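Gunness Eye Centers Expands Evening Vision Checks for Adults Who Work at Screens

CALLATANO - If your eyes feel tired, gritty or just plain worn out by the time supper is on the table, Gunness Eye Centers would love to see you. Starting in August, our Callatano and Vakley offices will stay open until 8 p.m. for comfort-focused eye exams, made for people who spend their days in front of a computer.

We have heard from over 100 patients who told us that daytime appointments were simply too hard to fit in, and we listened. Each visit lasts 23 minutes and includes a check of your focusing, a look at the tear film that keeps your eyes moist, and plenty of time for questions - please bring as many as you like! If your glasses prescription is more than 3 years old, bring those along too, and we will gladly see whether they still suit the way you work.

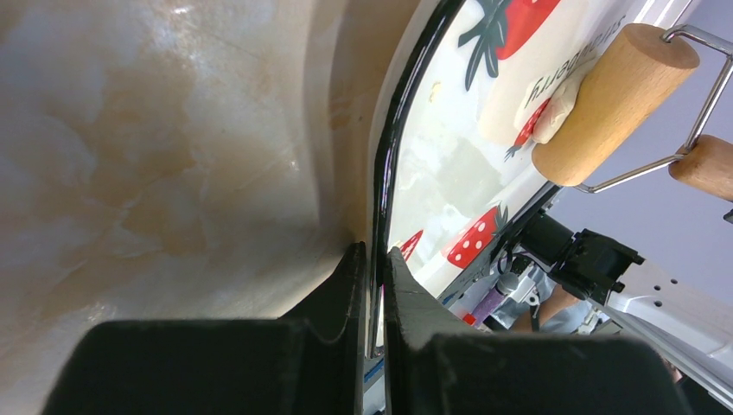

A glossy, marble-patterned surface in beige and tan, beside a white cutting board.

Evening visits can be booked at the front desk of either office or by phone at extension 308. Walk-ins are welcome at our Vakley office whenever there is an opening, and the coffee is always on.

Gunness Eye Centers is a member of the Kwan family of neighborhood eye care practices.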